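Fiifi Amegashie
2022-10-19

A few people asked how we set up the two-arm cell at Flamthorpe after I mentioned it in passing. Long thread, mostly about brackets, cables and checking things in the right order.

14 replies 31 shares

The cell is two small six-axis arms on one bench, sharing a work area. They pick up household things and move them about. We test grippers on it for a customer in Brumville. It came to me in June with a list of faults and no drawings.

First fault on the list was "left arm drifts". The arm was fine. The base plate had four bolts and two of them were finger tight. Bench arms get leaned on, people rest cable drums against them, and the bolts work loose over months.

So now the bolts get checked every 15 running days. Torque wrench, cross pattern, paint pen line across the head and the plate. If the line is broken the bolt has moved and the arm gets re-zeroed before anything else is done to it.

6 replies 12 shares

Re-zeroing takes me 10 minutes an arm. Move each joint to its mark, read the offset, write it in the book, compare it with the last one. I still use a paper book. The tablet was flat the one time I needed it.

The joint marks were another problem. The factory ones are thin scribed lines and on the wrist you can't see them once there's a bit of grease about. I cleaned them with alcohol and ran white enamel into the groove. Wipe off the excess before it dries or you'll be scraping it for an hour.

Cables next. Whoever built it had run the gripper cable tight along the forearm with zip ties. At full wrist rotation it pulled. You'd get a dropout for a fraction of a second, the gripper would open, and the log would blame the network.

I made a new cable with 160 mm of slack at the wrist, in a loop held by two soft clips. No zip ties on anything that moves. The dropouts stopped the same afternoon and haven't come back.

9 replies 22 shares

Jericho Saludo did the software side, so anything clever in the next few posts is his.

The two arms had separate controllers and separate ideas about where the bench was. Each had been taught its own origin by eye. They disagreed by 2 mm at the middle of the bench and by more at the far side, so a handover from one to the other was a matter of luck.

What we do now: one pointed pin in each gripper, one steel block with a drilled centre, and both arms touch the same centre at several places on the bench. Jericho's script works out the difference and writes a single origin for the pair. Then swap the pins for grippers and run one slow handover to check.

The pins live in a tin with the block. If either pin gets dropped it goes in the bin, even when it looks straight. I kept one after a drop and lost a day to it.

The keep-out zones came after that. Each arm has a space the other can't enter without asking. We made these too big to begin with and the arms spent most of the shift waiting for each other. We trimmed them a bit at a time until the waiting was reasonable and nothing got near to touching.

Every new routine goes through the simulator before the real bench. We use Takholm for that. The robot models came with it, the furniture and objects we put in ourselves, and the brown wooden tabletop with a toaster and a plant on it is a standard layout by now.

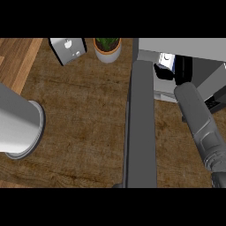
Do you need to redo the simulator when you move a real arm? Only the base position and the shared origin. We copy both from the book, load them, and run one known routine to see that the joint angles agree with the real cell.

4 replies 7 shares

Things I look for in a simulator run, since someone will ask. Elbow clearance when both arms reach inwards. Wrist joints ending up near their limits. Any move where one arm has to pass over something tall to get to something short. Long objects lying on their side, where the far end is easy to forget about.

A run that passes in the simulator still goes on the bench at a tenth of full speed first, with someone on the stop button. The simulator has no cables in it, and cables are what catch.

Stop button, while I'm on it. Ours was on the wall behind the operator. I moved it to the front of the bench on a short steel post. It gets pressed and reset at the start of every shift and the time goes in the book.

Grippers: the pads wear at the tips first. Once you can feel a step with a fingernail, change both pads, never just the one. A new pad against an old one holds things crooked. We buy ours from Nyarko and keep spares in the drawer under the controller.

3 replies 5 shares

Don't oil the gripper slides. A very thin wipe of the grease in the manual and then wipe most of it off again. Oil gets on the pads and you'll be chasing slipping picks for a week.

Controller filters: hoover them monthly, from the outside face. The left one clogs faster than the right because it sits nearer the door. If the fan note goes up, check the filter before you start looking up fault codes.

Still to do. The right arm has a slight knock in joint two when it reverses under load. No change in the zero, no heat that I can find by hand. I've got the gearbox play written down from last month and I'll measure it again when the next bolt check is due. If it has grown I'll order the part.

Also still to do, a proper drawing of the base plate so whoever has this after me doesn't have to measure it with a ruler like I did.

I'll add to this thread when joint two comes apart. If you run a shared-origin pair and do the touch-off some other way, reply with how.

11 replies 18 shares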